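Final Report: Keeping the Howlader Cell Running
Anjana Thambiah and Ognjen Petek
Lab partner for the wiring section: Shanthi Siddiqui

3. What we were asked to do

The Howlader cell is one arm, one gripper and a bench, and its job is to take old desktop computers to pieces and put bits of them back. Our job was to look after it for a term. When we took over in September, the previous group's handover notes came to 2 pages, one of which was a parking map.

Our supervisor, Sandamali Bhattacharjee, wanted a maintenance routine that a new student could follow without phoning anyone. We have written one. We still get phone calls.

3.1 The fingers

Most of our trouble came from the gripper. The linkage bolts work themselves slack, the fingers stop meeting squarely, and then every part gets picked up with a slight lean. We blamed the software for 13 days. Ognjen rewrote the approach path twice and was quite proud of the second version, which leaned just as much as the first.

The fix was a hex key. We now check every bolt on the linkage before the first run of the day, left side first, and put a paint mark across the head of any bolt we have had to tighten. If a marked bolt has moved again by the next check, it comes out, gets cleaned and goes back with fresh threadlocker. Leave it overnight. We did not leave the first one overnight, and it is now somewhere in the building.

3.2 Zeroing

After any work on the fingers, the cell has to be zeroed again. The routine we inherited, called Skoltus for reasons lost to history, closes the jaws on nothing, reads the motor position and calls that zero. It is fine as long as nothing is stuck between the tips. We added a step to wipe them.

Then two slow moves with the speed held at 70 percent: a processor on the fixture plate, and a reach into an open case with the jaws closed. A person stands by with a hand on the stop button for both. We drew straws for this at first — later we just made it Ognjen.

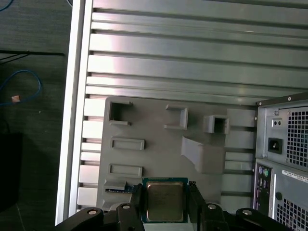
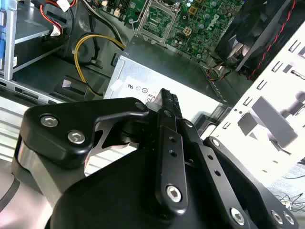
3.3 What went wrong anyway

The log has 1,380 cycles in it for the term. The worst stretch followed a weekend when the camera bracket had been bumped and the plate offsets were all wrong by the same amount, so the arm was very consistently missing. Shanthi found it by laying a ruler on the bench. We have put the ruler in the toolbox and listed it as calibration equipment.

We also lost an afternoon to a cable that had been zip-tied too tightly at the wrist. It worked in every pose except the ones we needed. The new rule is a hand's width of slack at each joint, checked with the arm fully turned both ways.

3.4 Left for the next group

The spare finger set has been ordered from Erken and has not come. The stop button sticks slightly and should be replaced before anyone gets used to it. The bolt checklist is taped inside the cabinet door, and the parking map is behind it.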